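Oficina partilhada Welholm – Curso livre de construção de robôs
Apontamentos da aula: garra para arrumar embalagens moles

Objetivo da aula

O projeto Rukero é um braço de bancada, montado na oficina, que deve arrumar pacotes de toalhitas numa estante metálica. Antes de cortar peças para a garra, estuda-se a tarefa feita à mão. O que interessa registar é onde a mão apoia, por que lado entra na prateleira e como pega no pacote.

1. Aproximação à prateleira

O montante perfurado limita a entrada pelo lado esquerdo. Uma mão encosta ao bordo da prateleira, junto ao montante, e a outra leva o pacote verde até ao canto da frente. No Rukero não há segunda mão, por isso a referência do bordo terá de vir de um sensor de contacto no punho.
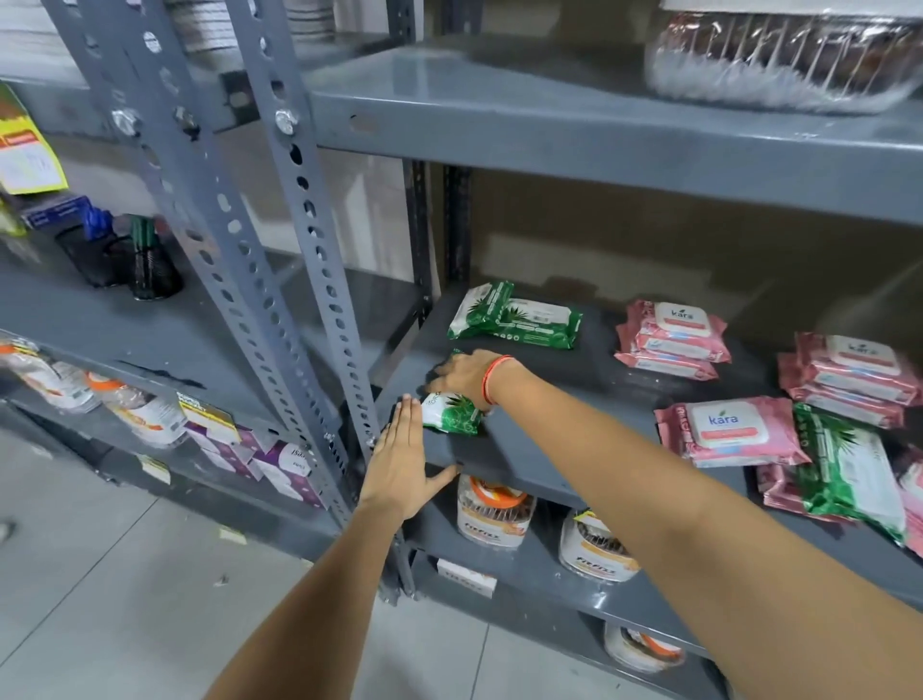 2. Pega

Os pacotes são flexíveis e cedem quando apertados de lado. A tampa rígida é a zona mais estável para uma ventosa, mas nem sempre fica na horizontal. Nos ensaios usamos 2 ventosas Skavanora em paralelo, com suporte articulado. Cada grupo deve medir a inclinação máxima que o suporte aceita e anotá-la na ficha. 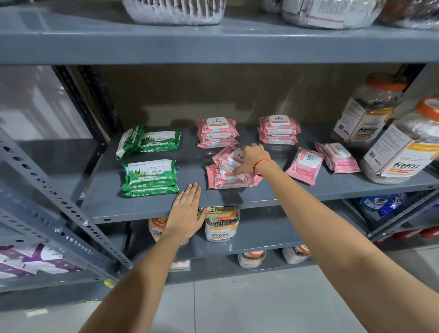
Fig. 2 – Mão direita sobre os pacotes cor-de-rosa; o de cima está inclinado.

3. Pousar e alinhar

O programa de base tem 12 posições gravadas. A sequência é simples: descer, desligar o vácuo, recuar 18 mm e voltar a descer com a placa de espuma para assentar a pilha. A força desta última descida é regulada no controlador Weidemann, parâmetro de binário do eixo 3. Começar sempre pelo valor mais baixo.
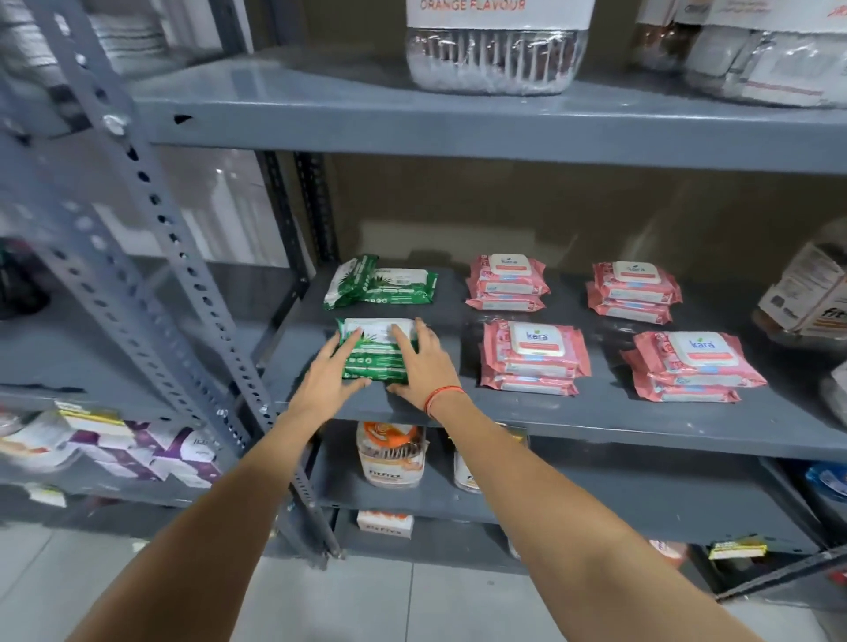 A placa de espuma foi a parte que mais mudou desde agosto. A primeira versão era estreita e carregava só no centro, o que levantava as pontas do pacote. Na estante, as duas mãos ficam espalmadas sobre o mesmo pacote verde e branco, uma em cada metade, e a placa nova procura repetir essa distribuição. Convém também deixar folga atrás: o segundo pacote verde está um pouco inclinado, e uma placa demasiado funda tocaria nele.

Trabalho para a próxima aula

– Desenhar a placa à escala, com os furos de fixação.
– Indicar a folga prevista até à prateleira de cima.
– Trazer o suporte das ventosas já montado e o cabo do sensor identificado nas duas pontas.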